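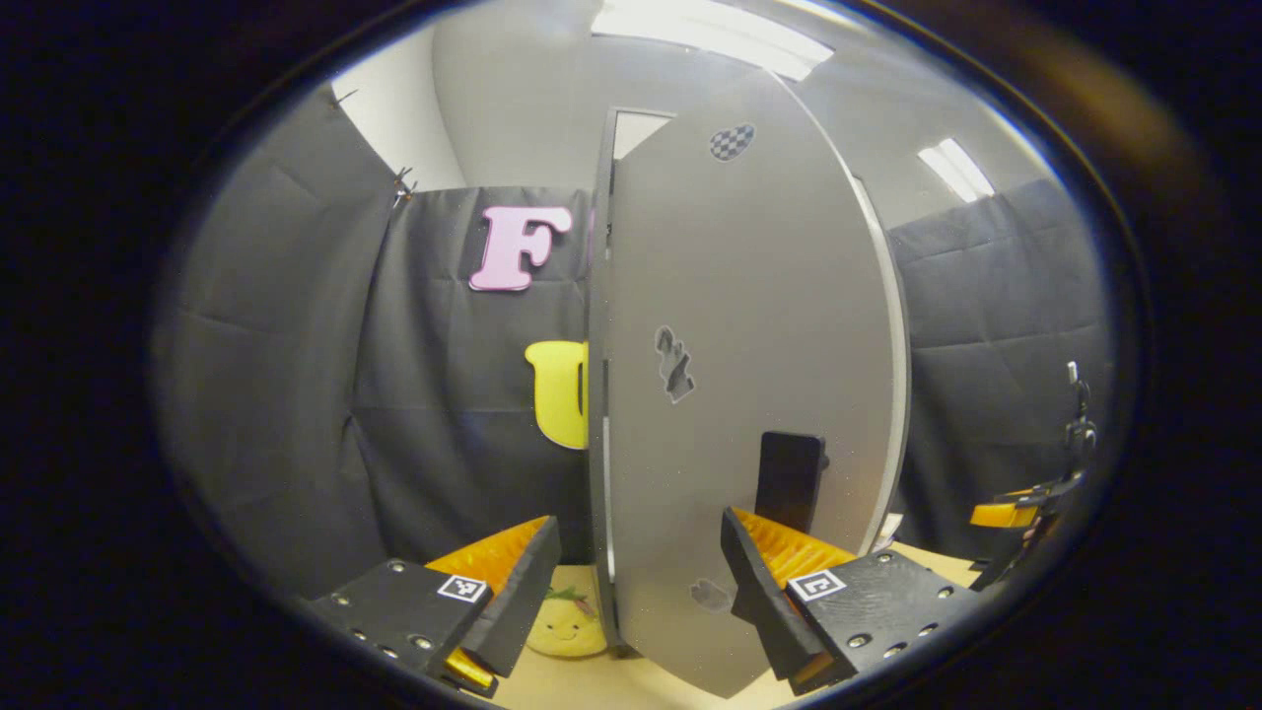
I went to the open house weekend at Drelldale mostly out of nosiness. My lease runs out in March and I've been telling everyone I'm "looking," which so far has meant scrolling listings in bed and sending the ugly ones to my sister. So when the postcard came saying the whole development would be open to walk through, with coffee, I figured I could at least go and stand in some kitchens.

Drelldale is the old feed mill land on the east side of the creek, past the tire place. If you haven't driven out that way lately you'd be surprised (I was!). There are two streets of duplexes finished, a third one that's mostly framing, and then a row of single-story units at the back that the agents kept calling "cottages." The builder is Altex. The sales office is run by Tsao, the same outfit that has the signs up all over downtown, and they had a tent, a bouncy castle and a very long line for the bathroom.

Parking was a mess, so let's get that out of the way. The lot by the tent filled up early and they were sending people to a gravel strip on the far side, and from there you walk along what will someday be a sidewalk. Wear real shoes. I had sandals on and spent the first ten minutes shaking pebbles out of them.

I started with the two-bedroom duplex because that's the one I could maybe, possibly, with a good wind behind me, afford. The front door opens straight into the living room, no entry at all, and I went back and forth on that the whole afternoon. You save the space, sure, but where does the wet umbrella go? The living room itself was bigger than I expected and gets light from two sides. Then the kitchen runs along the back wall, with a window over the sink and a sliding door out to the patio. I liked the kitchen a lot. Deep drawers instead of lower cabinets, a pantry you can get your shoulders into, and outlets in places where a person would really want one.

Upstairs is tighter. The main bedroom is fine, a bed and two nightstands and you can still walk around. The second bedroom had been set up as a home office, and every time I see that in a model home I get suspicious. I asked the agent if a queen bed would go in there and she said "a full, comfortably," so make of that what you will. There's one full bath up and a half bath down. The washer and dryer are in a closet on the landing and I nearly cheered, having hauled my laundry down to a basement for most of my adult life.

The unit next door was the same plan flipped, and it was left unfurnished, and I'd tell anybody to go look at that one too. Without the sofas and the fake lemons you get a much better idea of what you're buying. I stood in the middle of the living room while a couple argued at full volume in the other half of the duplex about whether their sectional would fit, and I could hear voices but no words, so the wall between the units is decent. Best sound test I could have asked for. I stood there longer than was polite.

Now the cottages. Oh, I loved the cottages. I can't have one but I loved them. Everything on one level, wide hallways, a covered porch on the front deep enough for two chairs and a table. They've got a walk-in shower with no lip to step over and a little garden bed under the bedroom window. Most of the people walking through were my parents' age and they were opening every single closet, which made me feel better about opening every single closet. The list price on the sheet was well past anything I'd written down for myself, so I put the sheet back on the counter and had a cookie.

On to money, since I know that's what half of you will write and ask. The duplexes can be bought or rented, and I hadn't known that before I went. The smallest unit for sale is on a lot of 2565 square feet, house included, so don't go picturing a yard. It's a patio and a strip of grass and a fence. The rental version of the two-bedroom is $2565 too? No, sorry, I looked at my notes again and that's the lot number written twice. I don't have the rent. I asked and was told it'll be posted on the Tsao page when the leasing opens. What I do have is the holding deposit, which is $650 and comes back to you if you change your mind before signing. There's also a monthly fee of $40 that covers mowing, snow and the lights along the path. I asked what happens when that goes up and got a nice smile.

The last stop was a tent with the suppliers in it, and I only went in to get out of the sun. Steltolik had a table there, they do the windows and the sliding doors, and the man at it let me open and shut a sample slider as many times as I wanted. It's heavy but it glides. He also showed me how to pop the screen out for washing. I've lived in my apartment for years and have never once gotten the screen out in one piece, so he had my full attention.

A few things bugged me. The trees are all sticks at the moment and it was hot walking between the units with no shade anywhere. The third street is going to be a work site for a good while yet, and if you buy on the second street you'll be looking right at it (and listening to it). Guest parking is thin. And I couldn't get a straight answer on the bus. There's a stop marked on the big map by the tent, but one agent told me it was planned and another told me it was already running, and I didn't see a pole or a bench anywhere when I drove out.

I left with a tote bag, a floor plan folded in four and a sunburned neck. I haven't put down the deposit. I did measure my couch when I got home, though, and it fits on the long wall with room for the lamp. They're doing another open house when the third street is further along, and my sister wants to come to that one. She says she's only coming for the cottages.

Posted September 2026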